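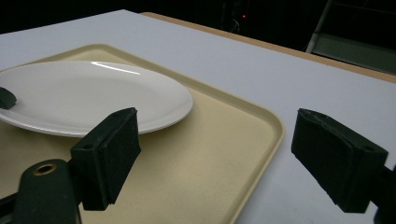 **13 de abril de 2019, taller de Talholm**

Empiezo por lo pendiente de la vez pasada, que si no se me olvida: Shewit ya devolvió las muestras de borde recto y se quedó con una para compararla en su casa (anotada en la hoja de préstamos, no me la vengan a cobrar a mí). Las de borde redondeado están en el estante de abajo, con la etiqueta de Henao todavía pegada por detrás.

Hoy tocaba bandeja. Bandeja y plato, nada más, y qué descanso después de semanas peleando con vasos, cubiertos y la dichosa jarra. Yaneth insistía en que habíamos complicado la cosa demasiado pronto y le doy la razón por escrito, para que conste. Queríamos decidir dónde va el plato en el servicio de desayuno de Clernness, que es lo que nos piden cerrar en abril, y para eso sobraba todo lo demás.

Usamos la bandeja beige, la del moteado finito. Me gusta más que la gris, lo digo de una vez. Sobre el blanco de la mesa se ve cálida sin ponerse amarilla, y las esquinas redondeadas le quitan ese aire de comedor de hospital que tenía la primera que nos mandaron. Hortensia opina que el moteado va a parecer sucio en cuanto caigan migas de verdad. Puede ser. Yo creo que va a pasar lo contrario — que las migas se van a perder en el color y nadie las va a ver hasta recoger —, pero eso se prueba con pan y hoy no trajimos pan. Apuntado.

### El plato a la izquierda o en el centro

La discusión larga fue esta. Harpreet venía con la idea de centrarlo, que es lo que uno hace sin pensar cuando pone una mesa. El problema de centrarlo es que te deja dos franjas a los lados en las que no cabe nada cómodo: a un lado metes la taza justa, al otro la servilleta doblada de cualquier manera, y todo queda con cara de apretado. Si lo cargas hacia la izquierda, te queda un solo espacio grande y ahí ya puedes decidir. ¡Parece una tontería, pero cambia la bandeja entera!

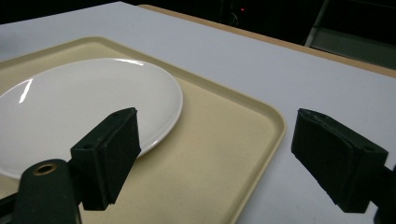

*Plato cargado a la izquierda; queda libre un buen trozo de bandeja a la derecha.*

A mí me convence. A Harpreet a medias: dice que el peso queda a un lado y que quien la lleve lo va a notar. Hicimos la cuenta con la comida que marca la ficha de Clernness (300 gramos en el plato, taza de desayuno llena a la derecha) y sobre el papel se compensa bastante bien. En el almuerzo es otra historia, porque ahí el plato sube a 500 gramos y la taza desaparece. Entonces sí habría que correrlo un poco hacia el centro, o poner el agua del otro lado. Lo dejo abierto. Me parece que acabaremos con una indicación para desayuno y otra para almuerzo, aunque Jhair ya avisó que el personal de sala no va a leer dos hojas. Él trabajó en cafetería, así que le hago caso.

Otra cosa sobre el sitio del plato: no pegarlo al reborde. Si el filo del plato toca el reborde de la bandeja, luego no hay por dónde meter los dedos para levantarlo y uno termina inclinando el plato, con lo que eso significa si lleva salsa. Propongo dejar siempre un dedo de separación. Un dedo de persona adulta, Jhair, ya sé lo que vas a preguntar.

### Sobre los reflejos

El plato es muy brillante y agarra cualquier luz que haya por encima. Se le forma una raya blanca en el borde que, según de dónde mires, molesta. Para comer da lo mismo, pero para las fotos de la carta de Clernness va a ser un dolor de cabeza y conviene avisarles con tiempo. Opciones que salieron:

- luz más difusa (Yaneth tiene una tela que podría servir, va a buscarla);
- la versión mate del mismo plato, si es que Tarnmont la sigue haciendo;
- no hacer nada y que lo resuelva el fotógrafo. Voto popular, me temo.

La bandeja, en cambio, se porta muy bien. El fondo casi no devuelve luz y solo se enciende un poquito el reborde, que encima ayuda a ver dónde termina. Para alguien con la vista cansada eso se agradece, y pienso en mi madre, que con las bandejas blancas sobre mantel blanco no atina nunca.
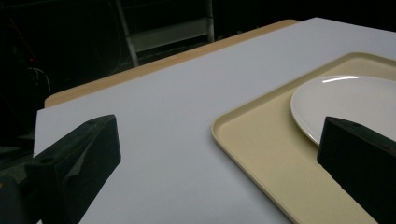
Lo que me lleva al contraste, que era el otro punto de la lista de Hortensia. Blanco sobre beige sobre blanco es bonito y tranquilo, pero a ella le parece poco para el comedor de personas mayores. Pide probar el mismo plato con un filete de color en el borde. A mí me da pereza cambiar de vajilla a estas alturas (y a quien paga, más), pero entiendo el argumento. Quedamos en pedir 2 muestras a Tarnmont, una con filete azul y otra con filete terracota, y verlas sobre la misma bandeja beige antes de opinar. Prohibido opinar por catálogo, que ya nos pasó con la gris.

### Para la próxima

Llevar pan, y del que suelta migas. Traer también un mantel oscuro, a ver qué hace el beige encima de algo que no sea blanco. Escribir a Henao para preguntar si las 7 bandejas de la tanda de prueba vienen todas con el mismo moteado o si cambia de una a otra; en la muestra es muy fino y me gustaría que siguiera así.

Shewit pregunta si medimos cómo se apilan. No, no lo medimos, hoy no dio tiempo. Con las esquinas redondeadas deberían encajar bien, pero lo digo a ojo y no vale como dato. Que lo haga quien abra el taller primero y lo apunte debajo, con la altura de la pila y si cuesta separarlas.

Ah, y el paño azul de limpiar bandejas está lavado y tendido en la parte de atrás. El verde sigue siendo solo para las mesas.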